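Home | Forums | Rescue & Sanctuary Talk | Members | Search

Thread: Visiting Jollia at the Ashby sanctuary, worth the drive?
Started by delwyn_k, 26/10/2020

delwyn_k wrote:
Hi everybody! Long-time reader, and I think this is only my second or third post, so be gentle with me. My sister and I have been sponsoring Jollia, the older cougar at Ashby, for a couple of years now (we get the newsletter and the birthday card and all the rest of it) and we have never once laid eyes on her. We're 170 miles away, and what with work and my sister's knees it has always been next year, next year. Well, this is the year. Has anybody been since they reopened the tours in September? I'd love to know whether the big cats are out and about in the mornings, and whether the path is manageable for someone who needs to sit down every so often.
Delwyn Kereama

pinehollow wrote:
Oh, you will love it, Delwyn! We went the second weekend they were open. Book the first tour of the day if you possibly can. The cats are fed after it, so they're up and pacing and looking at you like you might be carrying something. Jollia came right down to the front of her enclosure and chuffed, or whatever it is cougars do instead (my husband says purred, and he may be right for once). The path is packed gravel with a bench by the bobcats and another near the caracals. There's one hill. Tell your sister to take it slow and let the fast walkers go on ahead.

mcalister_a wrote:
I'll be the grump here, with apologies to Delwyn, who sounds lovely. I don't think they should have reopened the tours at all this fall. Guvine, the old male tiger, hardly came out of his den house while we were there, and the guide said he'd gotten used to the quiet over the summer. These animals came from roadside places where people stared at them all day long. If a cat has finally learned to nap in the open, I'd just as soon leave him be and mail the check.
Angus McAlister

pinehollow wrote:
Angus, I hear you, and I do think about that. But the groups are tiny now, and the side of the hill where Guvine lives was roped off when we went. I asked. The guide told us any cat that doesn't care for company gets taken off the route, no argument. And tour money buys an awful lot of chicken.

mcalister_a wrote:
Roped off is news to me, and I'm glad of it. It wasn't when we were there, so somebody must have been paying attention. I still say a sponsor can do plenty of good from the couch. I've been sending them something every month since before they built the new clinic, and I've been up there exactly 2 times.

tabbymom_ruth wrote:
Can I put in a word for Brestwood too, if you're driving all that way? It's a smaller place and mostly servals and ocelots, plus one very opinionated old leopard, and it's more or less on the road home. They feed something like a small mountain of meat over there. The board by the gate said 530 pounds for the week, and I stood in front of it doing arithmetic until my daughter pulled me away by the sleeve. You do have to call ahead. They won't let you in off the road, and please don't try, because the poor woman at the gate has to turn people around all weekend long.

delwyn_k wrote:
You are all so kind, even the grump! Angus, I did read what you wrote out loud to my sister and we talked it over for most of supper. She thinks that if Jollia walks away from us, we'll say hello to her back end and be happy with that. We've booked the first tour, and I'm going to call Brestwood tomorrow. Now I'm laying things out on the spare bed to pack, much too early as usual, and fretting about whether it'll be cold up on that hill.

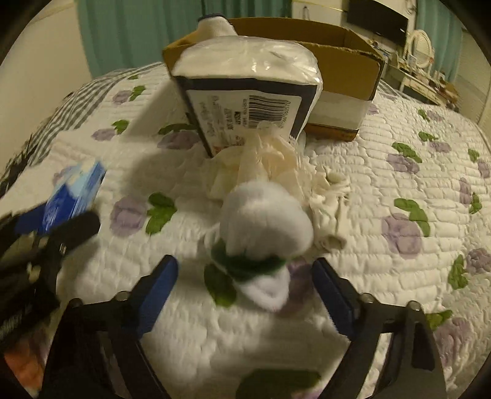 The bed so far. White fuzzy one with the green band is on the list.

pinehollow wrote:
Bring layers! It's always chillier up there than in town. And a thermos, they aren't selling drinks at the moment.

mcalister_a wrote:
Good socks. And binoculars, so you can stand well back from the fence and still see her whiskers. If you do catch sight of the old fellow, don't call to him, just let him look at you. I'd be interested to hear how he's doing, whatever I said up above.

tabbymom_ruth wrote:
Ask for the long version of how Jollia got there. We only got the short one, with a big school-age crowd behind us waiting to move along, and I've wondered about the rest ever since.

delwyn_k wrote:
I will ask, and I'll write it all down, and I'll come back and tell you. It may take me a few days because I type with two fingers.

Recent threads
Enrichment ideas: pumpkins, boxes, and what else?
Serval or savannah cat? Neighbor's "kitten" has me worried
Brestwood newsletter, did yours come yet?
Winter bedding drives near you (103 replies)
Bobcat on my back fence, who do I call?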